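Prastetti has pulled back the latest control software for its Rinard kitchen arm after a fault left the gripper squeezing drawer handles far harder than it should.

The problem came to light in January at the company's Clorngate test site, where an arm bent a handle and tore one of its posts out of the drawer front. No one was hurt. Engineers went through the logs and found the force limit had been skipped in 19 of 600 drawer pulls.

"The arm read a closed grip as an open one and kept squeezing," said Miroslava Hladun, who leads testing at Prastetti. Units already with customers have been returned to the previous version, she said.

The team is now repeating the drawer task in simulation, with the fingers set on either side of a bar handle before each pull.

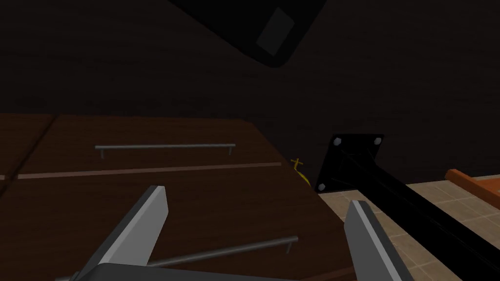 Reading time: 3 minutes

Roald Isaksson of Lindqvist, which supplies the grip sensor, said the part itself had passed its checks. Prastetti expects to decide on a new release on Friday.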